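Vusar two-arm kitchen cell: notes from the Oddale open day

The reader will probably know Vusar for its bench grippers and not for complete cells. The two-arm unit shown at the Oddale open day on 19th March is sold as a package: two white arms, a parallel gripper on each, a camera at each wrist and one overhead, and the control software on an ordinary laptop. The task was bun making, which suits a review of grippers, as dough and steamed bread are both easily marked.

I took a place by the dough station first. The bowl is plain stainless steel with a rolled rim, and the arm works into it from directly overhead. Clearance between the finger linkages and the rim is the figure I would want before buying, and the data sheet omits it.
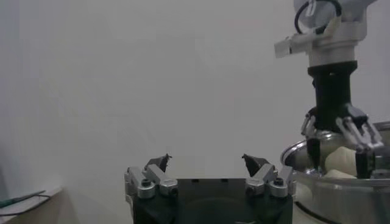

Cable routing is the weak point of the upper arm. The loop at the top of the link is generous and will catch on shelving in a narrow kitchen. Nikau Pearce, who ran the demonstration, said a shorter harness is due in October. Existing owners will have to pay for theirs.

The fingers themselves are good. The metalwork is cleanly machined, and the tips taper enough to get between two items without disturbing either. They are fixed with hex socket screws and a change takes one key. Vusar quotes a tip life of 3,000 cycles, which I had no means of checking.

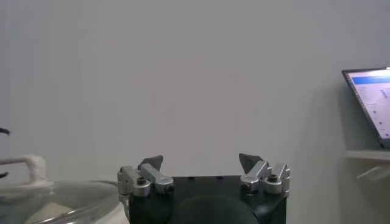 Software is called Fulness and is the same program supplied with the bench grippers. Jog, teach and replay are on one page. Force limits are two menus down, and they should be on the first page, given how often Pearce went back to them. Setup from the crate is quoted at 40 minutes.

The steamer work uses both arms. One reaches down into the perforated tray and the other stays over the plate. The table is small for this, and I would allow a deeper one.
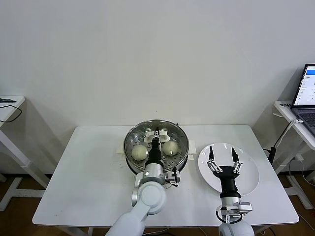
Noise was low enough for normal conversation. Reach was adequate for everything on the table. I asked Saskia Brunton of Vusar whether the cell could be had with one arm only, and it can, though the saving is modest and the plate side then has to be fixtured.
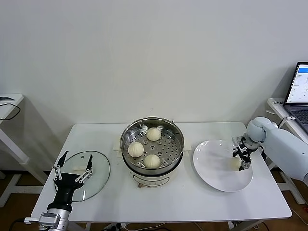 Reviewed by Darcy Hoani
Kitchen automation, Oddale

Plating is the part most buyers will ask to see. The jaws point down and the bun is carried between them to just over the plate. The glass lid needs its own space on the table, to the left of the pot, and any layout drawing should include it.

Support is by telephone for the first year. Spare tips are stocked under part 343. A wash-down cover is listed as an option; it was not on show and I have no opinion of it.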